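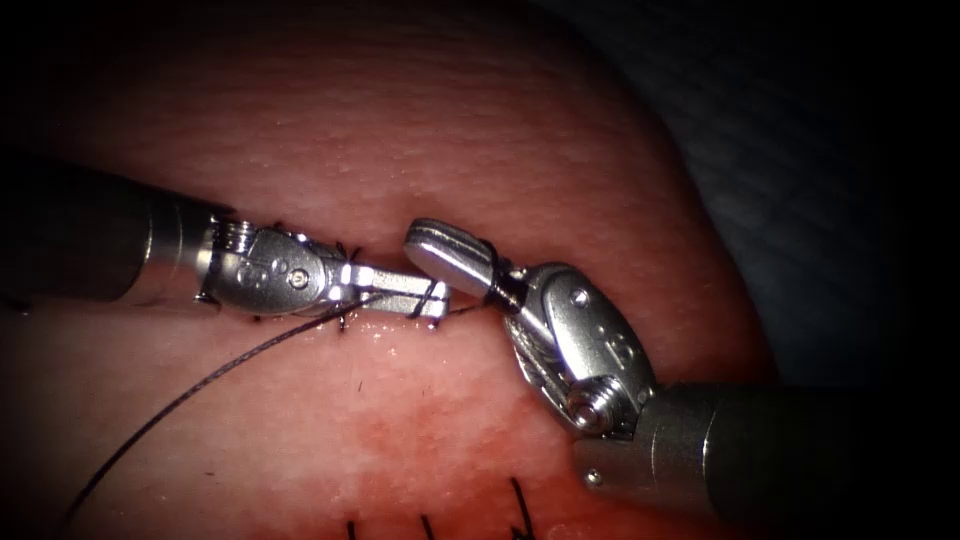

Werkbuch Nahtplatz, April, 14:20

Umstellung der Knotenstation auf Teilautomatik, zweite Woche. Bisher führte der Bediener beide Instrumente von der Konsole aus, jetzt übernimmt die Ablaufsteuerung (Stasidance) das Umschlingen und Zuziehen. Freigabe pro Knoten weiterhin von Hand. Kritisch bleibt die Übergabe: Faden straff über den linken Backen, Schlinge um den Hals des rechten Instruments, Spitzen fast auf Kontakt. In dieser Stellung Freigabe erst nach Sichtprüfung. Grenzwert Fadenzug steht auf 200, Einheit laut Parameterblatt. Logzähler bei Schichtbeginn: 2765.

Für die Leute am Platz verschiebt sich die Arbeit. Kevser Gündoğdu hat früher durchgehend genäht, jetzt überwacht sie und greift bei Abbruch ein. Ihr Einwand: Wer nur noch freigibt, verliert das Gefühl für den Faden. Vorschlag: jeden 6. Knoten manuell, im Protokoll kennzeichnen. 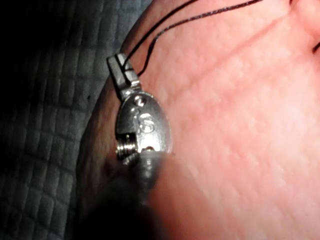 Tetsuya Miyazaki ist dagegen, weil gemischte Reihen die Auswertung erschweren. Kompromiss: manuelle Knoten auf eigenem Pad. Pausenregelung an der Konsole noch offen. Einarbeitung für die Spätschicht macht Kevser.

Offen: Abbruchmeldung kommt zu spät, wenn die Schlinge durchhängt. Schwelle nicht anfassen, bevor 1000 Knoten im Log stehen.
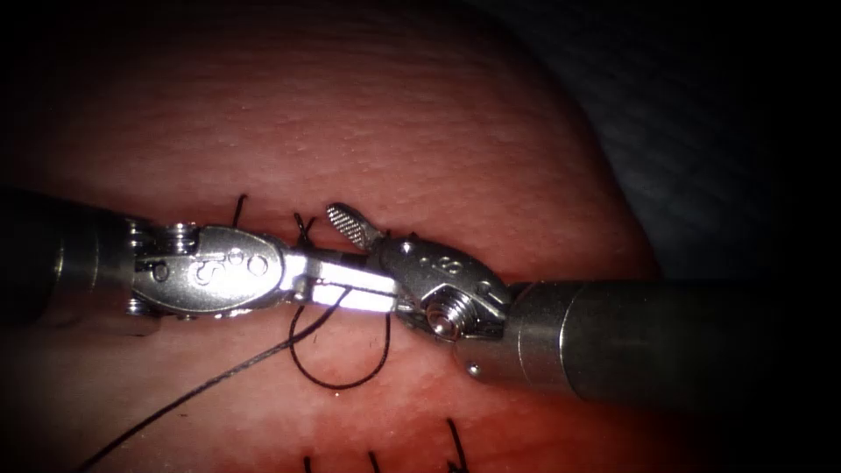 Freies Fadenende am linken Backen, Schlinge hängt auf das Pad durch.

Kategorie: Werkstatt > Automatisierung

Kommentare
T. Miyazaki: Eigenes Pad ist ok, bitte getrennte Logdatei.
Ekinci: Spätschicht will die manuellen Knoten auch.

Plovico Werkbuch | Kontakt | Nach oben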